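Eating on long train rides, and other things I got wrong

1 March 2019

So I have now been home for a week and my suitcase is still in the hallway, half unpacked, with one shoe sticking out. I keep walking around it. I promised a few of you I'd write up the train trip, and I will, but what I really want to talk about is food, because food is what I thought about for most of those 795 miles.

My big mistake was on the first leg, Vimar to Lundosel. I packed the way I pack for a picnic: a tub of pasta salad, two boiled eggs, a bag of cherries, and a very ripe cheese that I was excited about. You can guess how the cheese went over in a warm car with windows that don't open. I ate it fast, standing up between the cars like a criminal, and it was delicious, but I would not do it again. The pasta salad leaked oil all through the side pocket of my bag and onto my paperback. I still read the book! The last chapters are see-through now.

By Lundosel I had gone completely the other way and bought only snacks. Crackers, nuts, a chocolate bar the size of a roof tile. That's fine for two hours. By hour seven I would have traded the whole lot for a bowl of soup.

What finally worked for me was small things that close again. Screw caps, zip tops, anything with a lid I can trust when the train leans into a curve. I've turned into a bit of a bore about it.

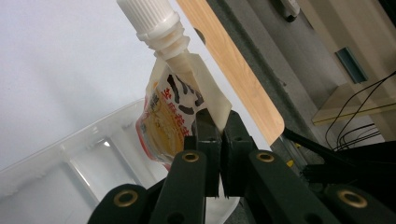

A spouted pouch with a proper screw cap. I'm a convert.

The other thing is timing. I used to eat as soon as I sat down, out of pure excitement (I know I'm not alone in this, I've seen you all unwrapping sandwiches before the doors close). Then I had nothing to look forward to until the far end. On the Rakena leg I made a rule: no food until the first big stop. It was torture for a while, and then I fell asleep, and when I woke up I had an entire lunch waiting for me. Best decision of the trip.

The dining car deserves a word too. There was one out of Rakena, with little lamps and menus in plastic sleeves, and I was thrilled until I saw that everything I wanted had been crossed out in pen. I had toast. It was good toast, and the seats were much nicer than mine, so I made it last through two cups of tea and a whole river valley. 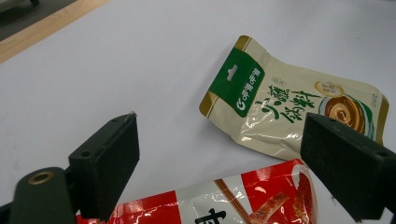

And if you get a choice of seats, take one with a real table. The fold-down kind on the back of the seat in front slopes toward your lap, and every time the person ahead of you shifts, your drink goes for a walk. I lost a perfectly good coffee that way just outside Clonomberg. The proper tables go quickly, so book early or get on the train with your elbows out.

Bring a cloth as well. Not the paper ones, they turn to crumbs. I used an old dish towel as a napkin, a placemat, a pillow cover and, for one very sunny afternoon, a curtain.

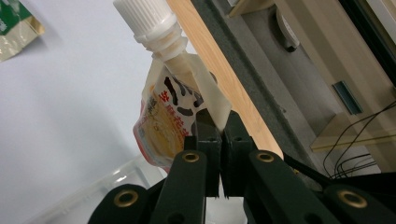

Cow spots on the packet. I'm easily won over by cow spots.

A few people asked what it cost. The tickets came to 367 all in, bought well ahead, and I spent far too much on top of that at station kiosks in the first couple of days, before I learned to find a supermarket near the station and stock up there. Station bananas should be a crime.

I'm already looking at a second trip in November, the northern route this time, with a night on board. I've never slept on a train on purpose before. If you've done it, tell me in the comments what you ate for breakfast and whether I should bring my own mug - I have a dented tin one I'm fond of, but it rattles, and I don't want to be the person with the rattling mug.

Right, that suitcase. Maybe after dinner.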